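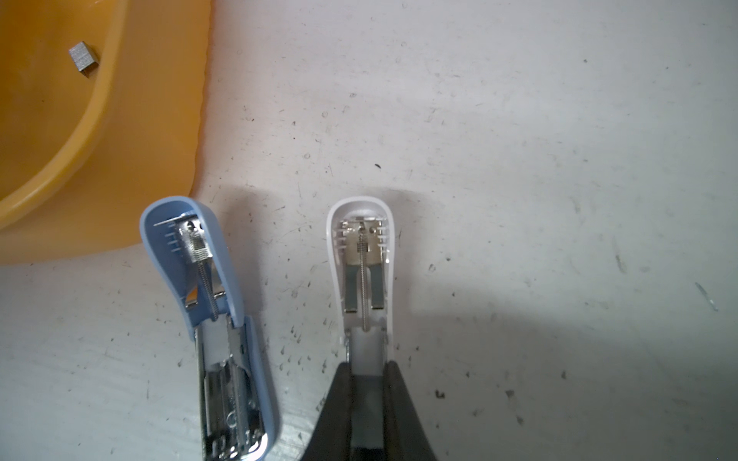
Two opened staplers, one light blue and one white.

How do runways get their numbers?

If you look out of the window just before a plane takes off, you may see a very big number painted on the ground. It tells pilots which way the runway points.

A compass is a circle, and a circle is split into 360 degrees. North is 360, east is 90, south is 180 and west is 270. To name a runway, you take its compass direction, round it to the nearest ten and leave off the last zero. A runway that points to 90 degrees is called 09. Pilots say each figure by itself — "zero nine".

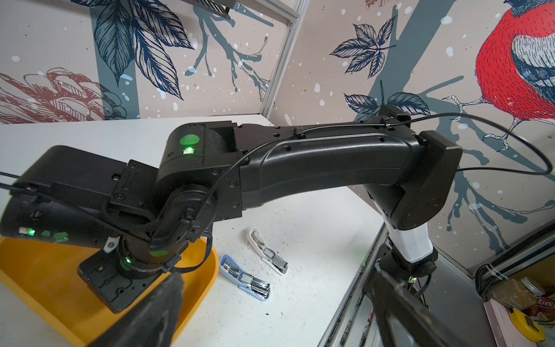

Every runway can be used from both ends, so it has two numbers. The main runway at Kakley is 1,765 metres long. From one end it is 06 and from the other it is 24. The two numbers are always 18 apart, as turning to face the other way is a turn of 180 degrees.

Planes usually take off and land facing into the wind. When the wind changes, the airport may swap to the other end. 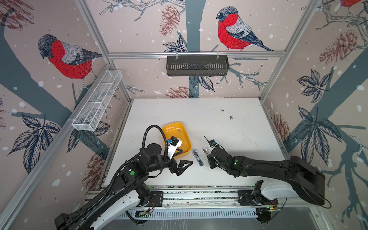 A reader in Tuhumury asks what happens if an airport has two runways side by side. They would both have the same number, so a letter is added: L for left and R for right. If there are three, the middle one gets a C, for centre.
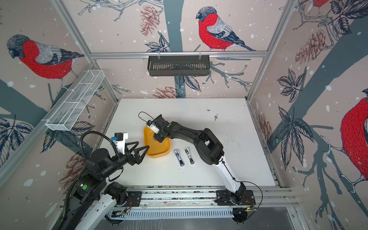

Can a runway number change?

Yes, but not often. A compass needle points to magnetic north, and magnetic north moves slowly from year to year. After a long time the runway's direction on the compass may round to a different number. Then the old figures are taken off and new ones are painted — and the maps and signs have to be changed too.

Try it yourself

Stand at your front door with a compass and face the street. Which number would your front path have? Which number would it have coming home?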